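The case for the slow ferry timetable

The ferry to Trirkumcombe sails twice a day outside the summer months, once at 7.15 in the morning and once at four in the afternoon. The crossing takes 94 minutes. There has been a service of some kind since 1904, and for most of that period visitors have complained about it. The current complaint is that it ought to be faster and more frequent. I think this is mistaken, and that the argument for it rests on a poor measure of what a journey costs.

The proposal put forward by Hindavico, the operator, is for a high-speed vessel making six return crossings a day. Journey time would fall to 33 minutes, a saving of 61. That figure appears on every page of the public leaflet. It is correct as far as it goes, but it counts only the time between casting off and tying up. A passenger coming from Nelov by rail waits on the quay in either case, as the trains are not being altered. On the present railway timetable, four of the six new sailings would leave shortly before a train comes in.

There is also the matter of weather. The existing boat is heavy and sits low, and it sails in most conditions short of a full gale. Light fast craft have a lower wave limit. A service that is quick in July and cancelled in November suits the day visitor, who can choose another date. It does not suit the person who has booked a week in a rented house and must be back at work on Tuesday.

The stronger objection concerns what the traffic is for. The island has beds for 300 visitors, counting the campsite. Two sailings fill those beds without trouble. Six would not add a single bed; they would add people who arrive at eleven and leave at three.
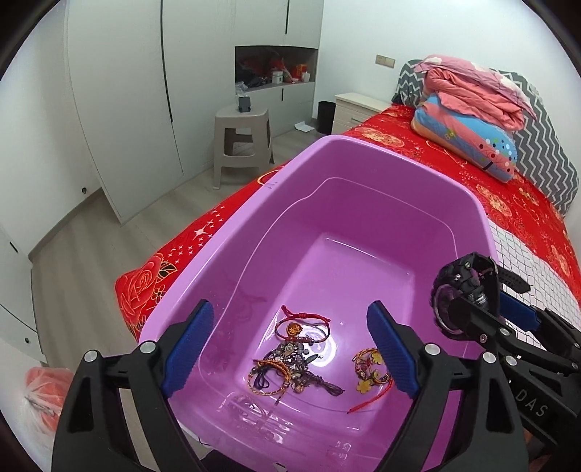 Bracelets in a purple tub, with an orange heart charm among them.

Day trade is usually defended on the ground that it brings money. Some of it does. A visitor with four hours on shore buys lunch, possibly an ice cream, and something small enough to go in a coat pocket. A visitor staying three nights buys groceries, breakfasts, a bicycle hire and several dinners, and uses the harbour toilets a good deal less. The leaflet gives a forecast for passenger numbers and none for spending per head, although the second would be the more useful figure to a shopkeeper deciding whether to take on staff.

Furtado, further down the coast, changed to fast boats some years ago. I have stayed there before and after. The quay is now fenced into lanes for queuing, and the bakery has become a second ticket office. The hotel where I used to stay closes at the end of September, where once it stayed open until the new year. One case does not settle the question, but it is the nearest case available and the leaflet does not mention it.

I would support some changes. The afternoon boat could leave forty minutes later, which would meet the Nelov train. The saloon heating needs replacing, and foot passengers should be able to book without telephoning. A third sailing on Fridays would be reasonable from Easter onwards. These measures are cheap, and they can be reversed if they fail. A new hull and a rebuilt pier cannot be.

Responses to the proposal close at the end of October. Forms are kept at the ticket window on the mainland side, next to the tide tables.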